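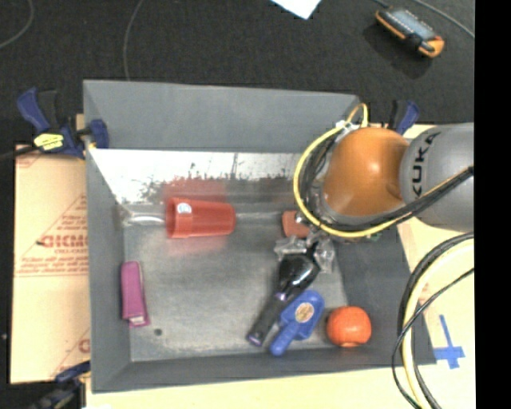

Progress report no. 2: Clornano printmaking residency
Prutgate Art House
Submitted Tuesday, April 10, 2018

The residency is now at its middle point. We received 298 applications, and 278 of them were complete. From these the jury has chosen the artists, and all have signed the agreement.

The printing studio on the ground floor is open. The old etching press had a problem with the bed, and the company Dokex has repaired it. The repair cost 425 euros. We took this sum from the line for materials, as you permitted in your last letter.

Work in progress

The largest project is Tesfamariam, a series of woodcuts on leaving home and learning a new alphabet. The first proofs are printed. The artist is not yet satisfied with the black and wants to try a heavier paper.

Delays

The paper order came late, so the open studio evening is moved to May. The catalog text is written but the translation is still missing.

Next steps

We will print the edition, hang the exhibition in the upper hall and send you the invitation. We kindly ask that the second payment arrive before the opening.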